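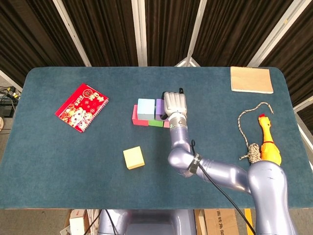
"A child will forgive you the wrong toy, but not the late one"

Zulema Yáñez came to Brollport with two suitcases and a job in a bakery. Today she runs the Dawber Toy Library, which lends toys and games to families in the town and in the villages behind it. We met on 04/06/2024 in the back room, where she was repairing a wooden train with glue and much patience.

The library has 385 families on its list. When she took it over from Brenda Bickerstaff, it had 21, and the toys were kept in Brenda's garage between the lawnmower and the freezer. "Brenda gave me the key and one notebook," says Zulema. "In the notebook was written who had borrowed what, but only with first names. There were six Emmas. I spent my first winter telephoning to Emmas."

I ask her how the lending works. A family pays 2 pounds for each month and may take home up to six toys. After three weeks the toys come back, or somebody rings to ask for more time. Most people ring. "I am not strict with the people who ring," she says. "With the people who do not ring, I am a little strict."

The biggest part of the work is washing. Everything which comes back is washed and dried before it goes on the shelf again, and the jigsaws must be checked piece by piece. Lindiwe Mkhize does the jigsaws on two evenings in the week. She makes them complete on a long tray, and if a piece is missing she writes on the lid which one it is. "For example, 'the left ear of the donkey'," Lindiwe tells me from the other side of the room. "Parents like to know this before they begin. A missing ear is all right. A missing face, no."

What do children borrow most? Zulema puts down the train to think. Building toys, she says, of every kind and at every age, and after them the dolls' house, which has a waiting list until the autumn. Electronic toys go out often in December and then they rest. She does not have anything against them, but the batteries are expensive and the small screws get lost.

She grew up herself with few toys — a spinning top, some cards, a doll she shared with two cousins. I expect that she will say this was better. She does not say it. "It was boring!" she says, and laughs. "I wanted everything my neighbour had. Maybe for this reason I like so much to carry a big box to somebody's car."

In May the library had some trouble with the building. The roof above the store leaked, and a shelf of board games was lost. Beverley Sugden, who has the shoe shop next door, let them use her upper floor while the work was done, and for some days customers buying sandals had to step around a rocking horse. The roof is now mended. The games are not all replaced yet, and Zulema would be glad to receive a Ludo set, if it has all its counters.

Before I leave I ask what she would buy if money was no problem. She answers at once: a second washing machine, and then a proper sign for the street, because visitors still go first to the shoe shop. Then she holds up the train to the window, turns one wheel with her finger, and reaches again for the glue.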